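Dristthorpe Robotics Club Arm Guide
Section 4: Setting up the box-to-tray task

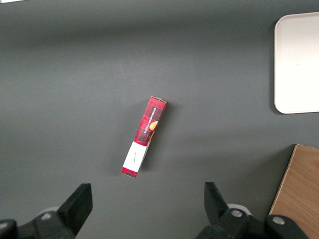

Prasetyo Purba asks that new members run the arm at low speed until they have finished this whole section, even if they have used the Lulier software at school.

Before you start

You need the arm, the wrist camera, one long narrow carton (the shortbread box is the usual one), the white tray and the wooden board. Clear anything else out of reach of the arm.

1. Switch on the controller and wait for the green light.

2. Open Lulier and load task file 706. If the list is blank, close the program and open it again.

3. Lay the box on its side at an angle, with the tray and the board off to the right. Leave open table between the box and the tray.

4. Send the arm to the start pose. Both fingers should show at the bottom of the camera view with the jaws wide open.

5. Set the jaw speed to 130. Do not change the force setting.

6. Turn the wrist until the jaws line up with the long sides of the box, then lower and close.

7. Lift, move over the tray, lower and open.

8. Save the run and write your initials in the log.

Note: The club's Majimbun folder holds 3,776 saved runs. Do not rename old ones. The scoring script reads the file names.

Note: If the box slips, stop the run and mark it as failed. Keep the file.

CAUTION: Keep hands off the table while the arm has power. Press the red stop button before you move the box, the tray or the board.

CAUTION: Do not use a crushed carton. Spares are in cabinet 2.

To recalibrate the wrist camera, go to Section 5.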